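Play food

Play food, also called toy food or pretend food, is a class of toy made in the shape of things to eat and drink. It includes single fruits and vegetables, slices and halves, cooked dishes, bottles and packets, and is commonly used together with toy or real tableware. It is found in homes, nurseries, waiting rooms and toy libraries, and is also used in language teaching and in some kinds of therapy.

Terms

In the toy trade, "play food" usually means the edible items only. Plates, bowls, cups and pans are sold as "play tableware" or "play cookware", though mixed boxes are common and the distinction is often ignored by buyers. Display food made for shop windows and restaurants looks similar but is a separate product. It is normally life-sized, more finely painted and not intended for handling by children.

Materials

Early play food was made from wood, plaster, wax, papier mâché or baked salt dough. Plaster pieces were often glued to their dishes and furnished dolls' houses. Wooden pieces were turned on a lathe, which suited apples, eggs and pears better than flatter shapes such as fish or bacon.

Plastic became the usual material in the second half of the twentieth century. Hollow pieces are light and cheap, and hold their colour reasonably well, but can be dented or split along the seam. Solid soft plastic is heavier and gives slightly when squeezed. Felt and knitted pieces are popular with home makers, and can be sewn flat to make lettuce leaves, slices of bread or fried eggs. Wood has remained in production throughout.

Common types

Fruit makes up the largest part of most sets. Bananas, strawberries, oranges and apples are nearly always present, as their shape and colour can be recognised with little detail. Citrus fruit is often made as a half or a slice with the segments marked on the cut face. Berries may be made as single loose pieces, which are the parts most often lost.

Cutting food is made in two or more parts joined by hook-and-loop fastening, pegs or magnets. A blunt toy knife is pushed between the parts to separate them.

Packaged food copies the bottles, tins and cartons found in a kitchen. Sauce bottles are usually red, with a pale cap and a printed label. Some households use emptied and washed real packaging instead.

Prepared dishes include pizza, sandwiches, burgers and cakes. These are often stacked from separate layers, so that the filling can be changed.

Scale

Play food has no agreed scale. A strawberry may be made at life size while the banana in the same box is reduced to the length of a finger. Sizes vary further when sets from different makers are mixed. The Davby range of boxed groceries, designed by Gianni Carbone, kept every item to half its natural length, but buyers found the grapes too small and they were dropped after 18 months.

Collections and lending

The toy library at Kelarholm lends play food in drawstring bags, each holding a meal and the dishes to serve it on. Its catalogue, drawn up by Tullio Pace, lists 99 bags and more than 500 separate pieces. Entries are arranged by colour, which made it easier to return stray pieces to the right bag. The catalogue is revised each September. Bags with a missing piece are lent as usual, with a note tied to the cord.

A smaller collection at Whitlock is limited to wooden pieces and includes four painted loaves with their original crate.

Use with tableware

Play food is generally set out on a table, a tray or the floor. Toy plates and bowls are made in plain, light colours against which the food stands out. Colanders, cups and jugs are frequent additions, and are used as much for storing and carrying pieces as for pretend cooking. Ordinary picnicware serves the same purpose.

Small fruit is normally placed in bowls, and longer items such as bottles are laid on plates where they will not fit upright on a shelf. Sorting activities ask the child to group pieces by colour, by shape or by the meal at which they are eaten.

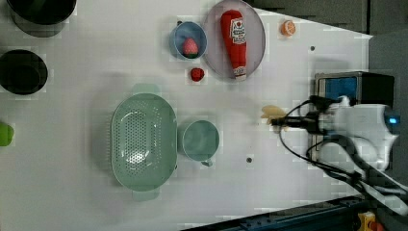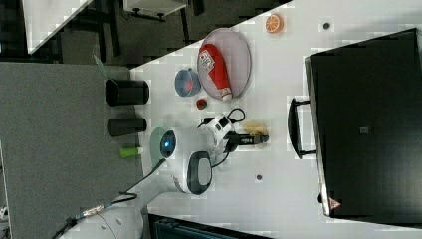 A red bottle on a plate, with a blue bowl next to it and a piece of orange near the edge of the table.

Cleaning and storage

Hard plastic pieces are washed in warm soapy water and dried on a towel or rack. Hollow pieces with a hole in the base can take in water and are better wiped. Wooden pieces are wiped with a damp cloth and should not be soaked, as the paint may lift. Felt is brushed or hand washed, according to the filling.

Shallow trays allow small pieces to be seen without emptying the container. Mosari storage boxes, which have a removable upper tray, are used at Kelarholm for spare fruit.

See also

Dolls' house
Display food
Toy kitchen
Toy library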